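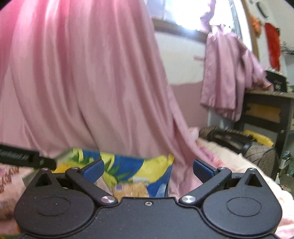 Wednesday, January 2, 2019

The holidays are over and I am back to cleaning my bedroom. I took two days off work for it, which my brother thought was excessive until he saw the room.

The main problem is snacks. I eat in bed. I have done it since college and I don't plan to stop, but over Christmas it got out of hand. People gave me food, I carried it upstairs, and it stayed there. Yesterday I went through the bedding, the desk and the floor and put every packet in one spot to see what I had. It came to 17, and six of those were already open.

The one with the yellow, blue and green leaves is a good example. I bought it for the pattern. It has a little window near the bottom so you can see the crumbly stuff inside, golden brown, and it is fine with coffee but terrible in bed. Crumbs get into everything. I have moved it to the kitchen shelf with the rest and I am going to try to leave it there.

After that I did the clothes. I don't have a closet in this room, so things end up hanging wherever there is a place to hang them. The long pink satin was the worst. It takes up a lot of space and blocks the light from the window, and it slides off anything you fold it over. I gave up on folding it. Nilton Montoya, who lived in this room before me, left behind a box of padded hangers from Jolov, and I found them under the bed on Monday. They grip well enough. The lavender one by the window needs ironing before it goes anywhere – I put that off to the weekend.

The desk took the longest. I like the desk. It has black legs and a wooden top and I painted the drawer front yellow myself in June, with a small can of Clender that cost me 20 dollars. I still have half the can. The drawer was full of receipts, dead pens and two phone chargers for phones I no longer own. I kept the receipts from the last year and threw out the rest.

I thought about repainting the wall too. The white on top and pink below was there when I moved in. I used to want it all white, but with the yellow drawer it looks all right, and moving the furniture again is more work than I want in January. I am leaving it.

Still to do: wash the sheets, clean the window sill, take two bags to the donation bin on the corner. I also need a trash can up here with a lid. The Noltard one I looked at was 34 dollars and I am waiting to see if it goes on sale.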